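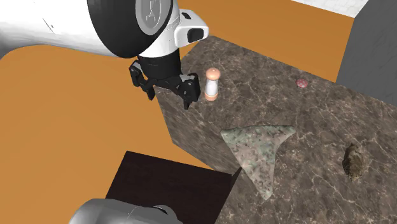
Small peach-and-white mill on a brown marble-patterned worktop, render.

Support > Campaign tools > Canvassing app > Closed tickets

September — logged by Anastasia Tzavaras, Sodilance support desk

Subject: Canvass app thinks half the ward has already voted

Reported 08:10 by Markos Tzanetos, agent for the Petridis campaign, Caltotis ward. His wording: "412 doors on the walk list last night, 187 this morning. Either we are very persuasive or your software is broken." Priority set to high. He had set it to "biblical", but the form doesn't take that.

08:25. Asked Markos for the list ID and a screenshot of his filters. Got the list ID and a paragraph about the opposition's leaflets.

08:40. Filters checked from our side. "Hide postal voters who have returned ballots" is on, as it should be. Missing doors are all flagged as returned. Postal ballots for Caltotis have not gone out yet, so this would be an impressive turnout.

09:05. Asked who last imported data. Markos says nothing has been imported for a week. The import log says 22:47 last night, user Dionysis Chatzigeorgiou. Markos says Dionysis "only tidied up a column".

09:30. Phoned Dionysis. He took the marked register from the last council election, renamed "Voted" to "Returned" because it looked neater, and uploaded it. Clundimach, our import tool, did what it was told. He would like it noted that the spreadsheet does look neater.

09:50. Tried rolling back the import. Failed with error 22, "parent record locked". Someone had the list open for editing. Markos swore it wasn't him. It was his tablet, in his car, with the engine off and the list open.

10:15. Tablet retrieved and logged out. Second rollback went through. Walk list back to 412 doors.

10:20. Markos reports two canvassers were already out with the short list and have done the whole of one street, skipping every reliable voter on it. Told him this is outside the scope of the ticket.

11:00. Pantelis Chatzigeorgiou rang to ask for import rights as well, "in case Dionysis is busy". Referred to Markos. Markos used a word I have left out.

11:35. Raised with Makis Stergiou in development: the importer should query any return dated before ballots are issued. Makis says it does query it — there is a yellow box. Dionysis remembers the yellow box. He closed it.

Makis will make the box red.

Status: resolved. Import rights for Caltotis now with Markos only. Reopen if the numbers move again before polling day.

12:10. Reopened by Markos. He has locked himself out.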